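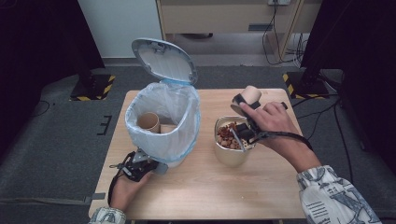

Ticket 3000: mineral feeder not dispensing, calf barn
Site: Brusley
Unit: Skidar feeder, pen 2
Status: closed

6:40 am. Feeder shows low flow. Hopper is over half full. 41 calves on this line.

7:15 am. Cleared a hard cake of mineral above the auger. Restarted, same alarm.

9:30 am. Closovari support asked for the motor setting. It was at 52, same as pen 1. They said to check the shear pin.

10:05 am. Pin broken. Fitted a spare and ran three test drops, all normal.

To do: order more pins, check the hopper lid seal before the April turnout.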